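Washroom corner gets its turn at the Mekonnen hall
6/23/18

The big clean-up at the Mekonnen hall has reached the basins, and what a difference a bit of company makes! Work on the back room started in March with 2 people and a borrowed mop. The latest session had people all over the place, cables on the floor, and plenty of chatter bouncing off the walls.

The basins were always going to be the fiddly bit. Soap gets into every corner, things end up hung over the rim and forgotten, and the spray bottle never seems to be where you left it. The plan is a simple one – clear out whatever has been left in or on the sinks, spray, wipe, rinse, then put the soap back where people can find it. Paint-flecked sleeves are very much the dress code.
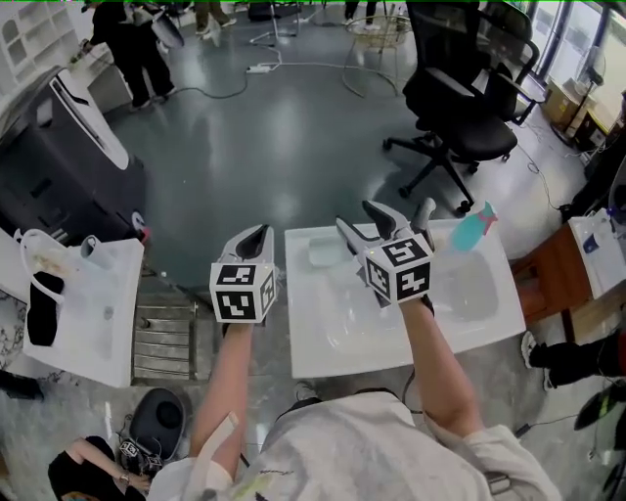
What's next

The wall shelf is the next job on the list, and it's a favourite already. Those arched compartments are lovely, but they do collect odds and ends, so everything will come off, get a wash and go back on in some sort of order. After that it's the floor, which means coiling up the cables and shifting the stools before anyone gets near it with a mop.

The Bernar Street tool library has set aside 6 buckets for the hall, and Jovon Hardware has put in 100 cleaning cloths, a terrific gesture that should see the whole job through. The Nullico social club, which meets in the front room, is laying on tea and lamingtons for up to 40 people once the floor is done.

Old clothes are a must, and rubber gloves are handy if you've got a pair. Odd socks and other lost property will go in a box by the front door for collection.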